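Caring for Marble Countertops: A Guide for Residents

Brederov Residences — Kitchen and Bath Series
Revised 3/22/22

This guide explains how to clean, seal, and repair the marble countertops installed in Brederov apartments. It applies to kitchen islands, side counters, and bathroom vanities. Residents with granite or quartz surfaces should consult the separate sheet available from the Residents' Office.

What you will need

Soft cotton or microfiber cloths
A spray bottle
Mild dish soap with a neutral pH
Warm water
Baking soda
Plastic wrap and painter's tape
A penetrating stone sealer suitable for marble

Do not use vinegar, lemon juice, ammonia, bleach, or any powdered scouring product. Marble is made largely of calcite, and acids dissolve it. The dull spot left behind is called an etch. It is damage to the stone itself and cannot be wiped away.

Daily cleaning

1. Remove everything from the area to be cleaned, including trays and mats.
2. Brush away crumbs and grit with a dry cloth. Grit dragged under a wet cloth will scratch a polished finish.
3. Mix a few drops of dish soap into a spray bottle of warm water and mist the surface lightly.
4. Wipe with a damp cloth, working toward the sink.
5. Rinse with a second cloth and clean water. Soap film builds up over time and makes the stone look cloudy.
6. Dry at once with a clean cloth. Pay attention to the seam beside the sink, where water tends to stand.

Bottles and spills

Wine, oil, and vinegar cause most of the marks reported to this office. Drips run down the side of a bottle and collect under its base, where they may go unseen for days. Wipe the base before setting a bottle down, and keep oils and vinegars on a tray with a raised rim. Spills should be blotted with a dry cloth, never rubbed, and the area rinsed and dried.
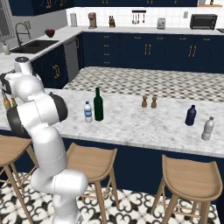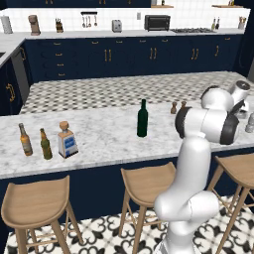 Kitchen island with a white marble countertop and gray veining.

Removing a stain

A stain is darker than the stone around it. An etch is usually lighter and feels slightly rough. The method given in this section works on stains only.

1. Mix baking soda with water until it has the thickness of sour cream.
2. Spread the paste over the stain and a little past its edge.
3. Cover with plastic wrap and tape down all four sides.
4. Leave it overnight, then remove the wrap and let the paste dry fully.
5. Lift the dried paste with a plastic scraper — metal blades are not permitted — and rinse.

Oil stains may need several applications. Test the paste first in a corner that is normally out of sight.

Checking and renewing the seal

Sealer slows the passage of liquid into the stone. It does not prevent etching. Residents are asked to test the seal every June.

1. Place a spoonful of water on a clean, dry part of the counter.
2. Wait 8 minutes.
3. Wipe the water away. If the stone beneath has darkened, the seal should be renewed.

To reseal, clean the counter and allow it to dry for a full day. Open a window. Apply the sealer evenly with a cloth, following the waiting time on the container, and buff off all excess before it dries. Sealer left on the surface forms a haze that is hard to remove. Keep the counter clear until the curing time stated by the manufacturer has passed.

Etches, chips, and scratches

Light etching on a honed finish can sometimes be reduced with a marble polishing powder. Polished finishes should be left to a professional. Residents must not sand a countertop or fill a chip themselves, as this may affect the terms of the lease. Very small chips should be covered with tape and reported. Keep any loose piece; it can often be set back in place.

Requesting a repair

Repair requests are handled by Dariusz Jabłońska, Building Services. Please state the apartment number, the position of the damage, and what caused it, if known. Questions about approved cleaning products may be sent to Zdeňka Kováčik at the Residents' Office. Forms are kept at the front desk and should be returned there.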